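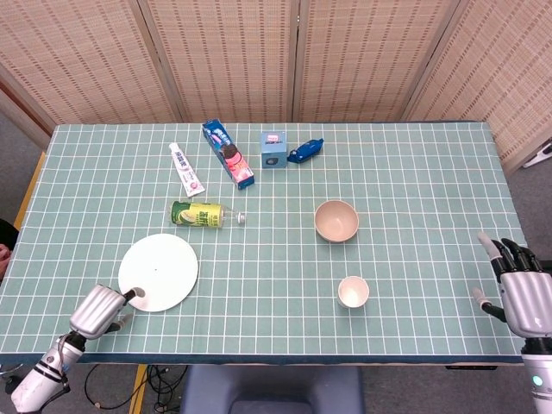

Photo: Morenike Iyamu, 2019-05-03

Clearing out the kitchen drawer and the bathroom shelf on the same afternoon. Everything goes on the table first. I'll post as I go.

The tablecloth is the green one with the white grid. I like it for sorting because the lines give me something to line things up against. I never do line them up.

Rule for today: food in one group, dishes in another, bathroom stuff goes back down the hall. If I can't say where a thing lives, it doesn't get to stay on the table overnight.

Oreos first. The box goes on the high shelf next to the rice. It was on the low shelf until January and we went through them too fast.

The candy in the dark blue wrapper goes in the tin with the others. I found it behind the flour. No idea how long it was back there, so I'll check for a date before anyone eats it.

Toothpaste should not have been in the kitchen at all. I bought it with the groceries and it never made it past the counter. It's going to the bathroom cabinet now.

Someone asked about the bottle with the yellow-green label. It goes in the fridge door, standing up. I've had one leak on me lying flat and I'm not cleaning that shelf again.

Dishes. The tan bowl is the one I use most, for oatmeal and for soup when it's only me. It goes at the front of the cabinet. The white plate goes under the bigger plates.

The small white cup is staying out. I use it for measuring rice - one cup of rice, two of water, same cup every time. It has never matched anything else we own.

Reply to a few of you: yes, I looked at drawer organizers. The Gremach one is too deep for my drawer. The Cistura one fits but the sections are all the same width, and I need a long one for spatulas. I'm using two shoebox lids for now.

Also yes, that's the bamboo-style divider behind the table. It has four panels and folds flat against the wall. I put it up when I'm sorting so I don't have to look at the rest of the room.

My sister wants the Lullard shelf liner I had in the last place. I don't have any left. I cut the last of it for the spice shelf and it came out short by an inch, so there's a bare strip at the back.

Food is put away. Dishes are next, then I'll wipe out the drawer before anything goes back in. There are always crumbs in the corners - I use a dry paintbrush for those and then a damp cloth.

The pantry will have to be another day. I'm going to make dinner.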